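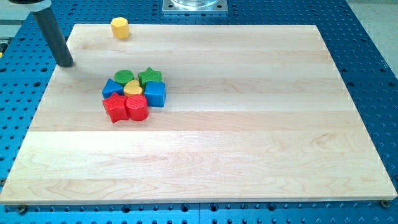

Nabila Oei asked in the issue tracker whether the width readings were corrected for temperature, and if they weren't, why the column is called `width_adj`. They are not. The name is left over from an early draft in which the caliper zero offset was subtracted in a separate step. It will be renamed in the next release; until then, read `width_adj` as "width minus caliper offset" and nothing more.

# Turkamness Panel Movement Data

Repeated width and moisture readings from edge-glued hardwood panels stored indoors without climate control. Intended for people who build tabletops, doors and drawer fronts and want to check published shrinkage coefficients against panels kept in an ordinary workshop.

## Contents

| File | Rows | Notes |
|---|---|---|
| `readings.csv` | 2,500 | one row per panel per visit |
| `panels.csv` | 541 | one row per panel |
| `rooms.csv` | 10 | one row per storage room |

Files are UTF-8, comma separated, with a header row. Missing values are empty fields. A zero is a real zero.

## Columns in `readings.csv`

- `panel_id`: joins to `panels.csv`
- `visit`: integer, starts at 1 for each panel
- `month`: three-letter abbreviation
- `width_adj`: millimeters, measured across the grain at the marked line
- `mc_pin`: moisture content in percent, pin meter, species setting applied
- `rh`: relative humidity of the room at the time of reading
- `reader`: initials

`panels.csv` adds species, nominal thickness, finish, glue type and cut (`flat`, `quarter`, `mixed`). Cut was judged from the end grain of each strip. A panel is `mixed` if any strip differs from the others. Do not treat `mixed` as a midpoint between the other two values.

## Collection

Panels were made by Cilton from kiln-dried stock and left flat on spacers with both faces open to the air. Slamet Saragih and Dewanti Lubis took the readings. Each width was measured 2 times and the mean recorded. If the pair disagreed by more than the caliper tolerance, both were discarded and the panel was measured again.

Visits are irregular. Most panels have a reading in April and another in late summer; winter coverage is poor and limited to the heated rooms.

## Known problems

- Pin readings on oiled panels run high compared with oven-dry checks. No correction is applied.
- Room 7 had its dehumidifier switched off for part of the spring. The affected rows are valid but should not be pooled with other rooms if `rh` is ignored.
- Thickness is the nominal figure from the cutting list. Panels were sanded after glue-up and the final thickness was not recorded.
- Cupping was not measured. A badly cupped panel will show a slightly short width, and there is no flag for this.
- `reader` is blank for the first visit to the Ngcobo rooms.

## Suggested use

Fit change in width against change in moisture content within a panel. Comparing raw widths between panels mostly recovers the cutting list. `load.py` builds the within-panel differences and drops panels with only a single visit.

```
python load.py --in data/ --out diffs.csv
```

The script has no dependencies outside the standard library.

## Maintenance

Zulkifli Teoh handles corrections. Open an issue with the `panel_id` and visit number. Corrected rows are listed in `CHANGES.md` with the old value kept beside the new one.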